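I nearly didn't go to the Tronus open day. It was a two-hour drive, the forecast was rotten, and I'd already been to one of these things where you stand behind a rope and watch a machine put lids on jars. But my brother-in-law Faustino Pacheco works there and kept promising it would be different, and well, he was right, though maybe not in the way he meant!

We got coffee and safety glasses at the door (mine fogged up straight away) and a lanyard in one of three colours. Grey meant visitor. Grey also meant you stayed behind the yellow tape, which a very polite woman from Hinojosa, the firm that does their training, reminded us of at every single doorway.

## The stop that took too long

The main hall is where they test arms before they go out to customers. The one we'd all come to see was running a stacking job they call Skosberg, and it had been going nicely for a good while when it got something wrong. It came down for a block, closed on it off-centre, and kept pushing. You could hear the motors change pitch - a sort of whine going up - and then the block shot out sideways and hit the guard with a crack that made the bloke next to me spill his drink.

The operator hit the red button. The arm kept moving.

Not far, I should say. It finished lowering, sat there for a moment and then went quiet. Faustino told me later that the log had 610 milliseconds between the button and the arm standing still, and their own limit for that cell is 378. It sounds like nothing when you write it down. It didn't feel like nothing with the button already pressed and the thing still on its way down.

They shut the cell and moved us along to the sandwiches, and I figured that was the end of it.

## What they told us after lunch

To their credit, they came back and talked about it. Faustino got up with a marker and a whiteboard and went through what they knew so far. There were two faults, and they hadn't been expecting either of them.

1. The grip. The force limit for the gripper had been raised during a trial in July with heavier parts, and it was never put back. So when the fingers landed badly, the arm leaned on the block far harder than it should have.

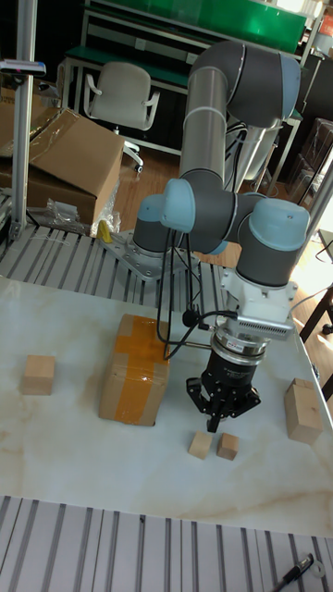
2. The stop. The button goes through a safety relay made by Tanutel, and somebody had left a delay set on it so the arm could slow down gently. Fine for the gearbox, not so fine for a hand.

A man in the second row asked whether the other cells had the same setting. Faustino said they'd checked 16 over lunch and found one more, and it was switched off now. I liked that he just said it. A few people looked pretty uncomfortable, including his boss.

Somebody else wanted to know why the daily check hadn't caught it. The check only asks whether the button stops the arm, yes or no, and it always did. They're adding a timed test.

## If you're going

Parking is free but fills up early, so use the gravel lot behind the loading dock. Wear closed shoes or they'll hand you a pair of those awful clip-on toe caps. The egg sandwiches go first, and the gift shop is one table of mugs. Kids have to be over ten for the main hall, and the next open day goes up on the noticeboard at the front gate.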